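Report on the Visit to the Lastum Catalysis Laboratory
June 11, 2020

Members of the Hustus Chemistry Network visited the organic synthesis laboratory at Lastum. The visit covered two working areas - the reaction screening room and the analysis suite.

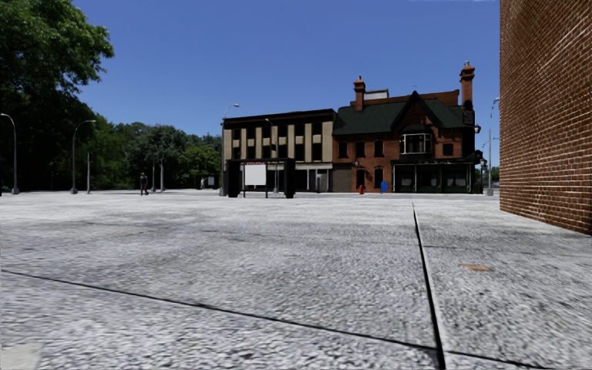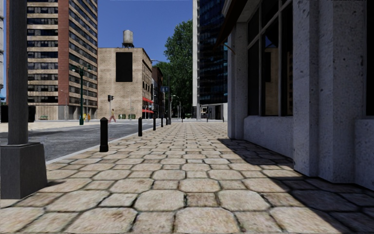

The screening room is used to test copper and nickel catalysts for joining carbon fragments under mild conditions. Staff explained that 2841 reactions have been logged since the program began, of which 541 gave enough product for a full study. Each run is set up under nitrogen in small glass vials and stirred overnight. Failed runs are kept in the same record as successful ones, and members asked several questions about how these entries are searched.

In the analysis suite, the group was shown how crude samples are checked by gas chromatography before purification. The Nadance database, which holds the spectra, is open to partner groups on request. Solvent recovery is handled by Rudd under a separate agreement and was not part of the tour.

Discussion afterward turned to ligand supply and the storage of air-sensitive solids. A second visit is planned for August. Members wishing to attend should write to the network office.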